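From: Custódio Baptista
To: pump-users list
Date: 21 September 2025
Subject: Re: Gear pump losing prime overnight

Hello Zyanya, and hello everyone – good to see the list busy again!

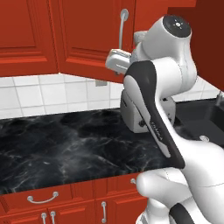
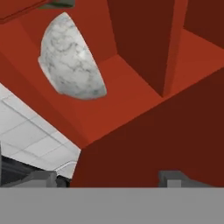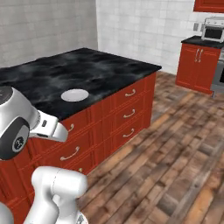
Three renders, red surfaces

Zyanya Villaseñor wrote:
> Our Broser gear pump at Taltumura moves almost 300 liters
> an hour of warm syrup, but every morning it has lost its
> prime. I changed the shaft seal in February. Is it the
> foot valve?

I would look at the foot valve first, yes. We had the same bother with a Gwilliam unit (a lovely old thing, runs at 400 rpm and never complains) and a bit of dried syrup was holding the flap open. Soak it in hot water, wipe the seat, and try it again overnight before you spend any money. If it still drains back, go over the suction line joints – we found two of ours weeping air. Laltora sells a good spring-loaded check valve too, if you end up needing one. Do write and let us know how you get on!

Warm regards,
Custódio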